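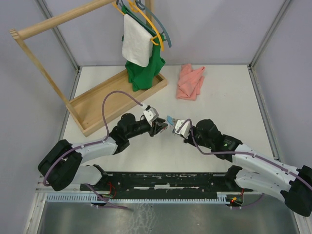
So are we going to have finished books in the schools by the end of term? We are, with the last boxes due from the printer three weeks before the children break up.

Hello Dalia, and thank you for being patient with me over this one. I know you wanted it in September and I did start it then, but the illustrations came in the same afternoon and I'm afraid I spent the rest of the day looking at those instead.

The story first. The Bear Who Shouted Back is now on its fourth draft and I'm happy with it, apart from page 19, where Bear still says sorry too quickly. The children in the Robles reading group spotted that before I did. One little girl said he was "only saying it so he can go home", and she's quite right! I've given him an extra page to sulk on, which takes us to 32 pages, and Plistach have said they can print that without changing the quote.

Åsmund Solberg has finished all the colour pictures except the cover. They're lovely – much softer than the pencil roughs I sent you in spring – and he has managed to make Bear look cross without looking frightening, which we'd gone round and round on. The cover is my fault. I asked him to try it with the title at the bottom and now neither of us likes it at the top or the bottom.

Now the money. Of the 4000 pounds you gave us, 3000 is set aside for printing and I haven't touched it. Another 500 has gone to Åsmund as his first payment, and he gets the other 500 when the cover is done. That's the whole grant spoken for, so the train fares and the biscuits for the reading groups are coming out of what I earned from the library talks. I'm fine with that, but I'd like to ask for travel to be included if there's a second round.

We're printing 500 copies. Each of the schools on the list gets a class set of 30 plus a sheet for parents, and whatever is left goes to the Rullent family centre and the libraries. The parents' sheet has been harder to write than the book, if I'm truthful. My first go ran to three sides and used the word "regulate" eleven times. It's now one side, with a few things to try at bedtime or in the car when somebody is furious about a sock. Two of the mums at Robles have read it and asked for bigger print, so I'll do that.

One thing has slipped. I'd said we would do a launch reading at Kirnasport, in the hall upstairs, but they've got the builders in until after half-term and couldn't promise me a room. I've asked the Rullent centre if we can go there at 4 o'clock after school instead and I'm waiting to hear. If you'd like to come, tell me which weeks are hopeless for you and I'll steer round them.

Still to do: the cover, page 19, the bigger print, and the thank-you page, where I need to know exactly how you'd like the fund's name written. Could you send me that with the logo? Plistach want everything together in one go.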